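Greklow gripper comparison

The Greklow gripper comparison was a series of trials in which end effectors and camera positions were tested on a two-armed humanoid robot doing small handling jobs. It was run by the engineering firm Dendberg in a set of rooms known as Firngate, and a first report was issued on Thursday, May 28, 2020. The jobs were taken from shop work and housekeeping: lifting cans from a shelf, moving bottles, and handling cloth.

Background

Dendberg had bought the robot with simple two-jaw grippers. These held boxes well but did poorly with cloth, which slid out or folded over the jaws. Chenxi Xiao proposed comparing them with a hand that had several jointed fingers, the Shen hand, using the same arms and the same controller throughout. The plan called for 400 grasps per end effector. Extra runs were added when the controller settings changed, and the final total was 1116.

Wrist camera

A small camera near the wrist gave a close view of the fingers. It was meant to show contact with the object, which a camera on the head often loses behind the hand. With rigid objects the wrist view was clear for most of the approach. With cloth, a large part of the view could be taken up by the material, leaving the fingertips and the floor as the only useful reference. The tips of the Shen hand are black, and the report noted that software had trouble separating them from dark fabric. The silver joints higher on the fingers were easier to track.
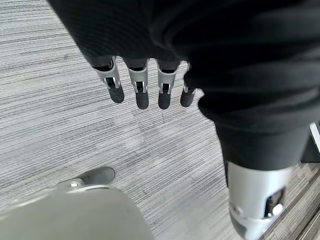 Shelf trials

Cans with plastic lids were used for the shelf trials because they are light, smooth and easy to knock over. The hand had to reach under an upper shelf, close on one can and leave its neighbors in place. Leaning or fallen cans were counted as valid targets.

Head camera views were used to choose the can and plan the reach. Once the hand was inside the shelf, control passed to a slower mode with a limit on finger force. The change of mode took too long in early runs and was shortened in the second version of the controller.

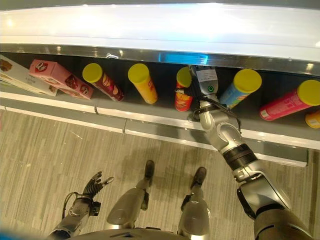
Right hand on a red can in the lower compartment of a shelf unit, seen from the head camera.

Table trials

Bottles were handled over a stainless steel table. Polished steel is a hard surface for cameras, as glare can hide the outline of an object and reflections can be read as a second object. Clear and tinted bottles add to the problem. The report recommended using arm position along with the image when judging height above the table. A matte mat was considered, then dropped as unlike the conditions in a real shop.

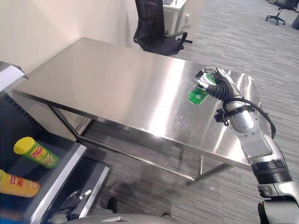
Green translucent bottle held at an angle over the steel table.

Cloth trials

Cloth was the main reason for the comparison and took up the most time. A grasp was scored by whether the material stayed in the fingers for 19 seconds with the arm raised. The two-jaw gripper needed a fold to close on. The Shen hand could also take a flat edge, with the fingers in a row along it, though it was slower to open. Thick and thin cloths were scored separately, and the controller used one force setting for both.
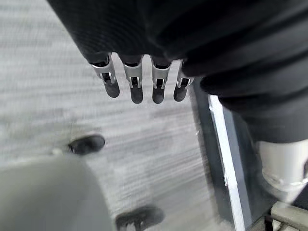
Chenxi Xiao later wrote that the single force setting was a mistake, and that thin cloth should have been given its own value before any scores were compared. The same note asked that the cloth results be read apart from those for cans and bottles.

Later work

A shorter series of 13 sessions was held in December with separate force settings. It used only the Shen hand and kept both camera positions.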